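Genuine or aftermarket hydraulic filters for the Gristgate loaders?
Posted by Yao-tsung Lo, 2023-12-22
3 replies - 20 shares

Our depot services 23 loaders. Management has asked whether Clultlow filters may replace the genuine item. Comments are invited.

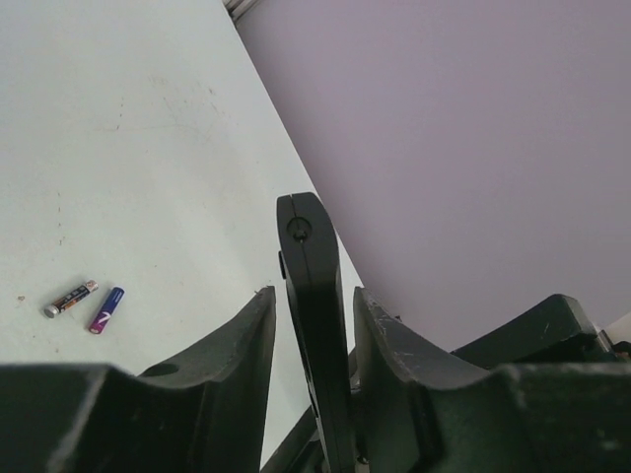 Two small batteries on a white tabletop.

sakelau_stores
We approved them in June. The saving was 20 percent, and oil samples have remained within limits.

LamFleet
I must disagree. We withdrew 2 machines after the bypass valves stuck. The genuine filter should be kept for any unit under warranty.
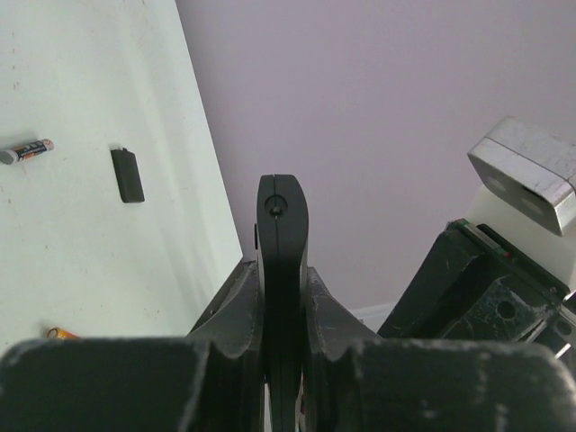

Battery and small black block, white tabletop.

sakelau_stores
Noted - although our units are all out of warranty. Please state the change interval you were using.

70 views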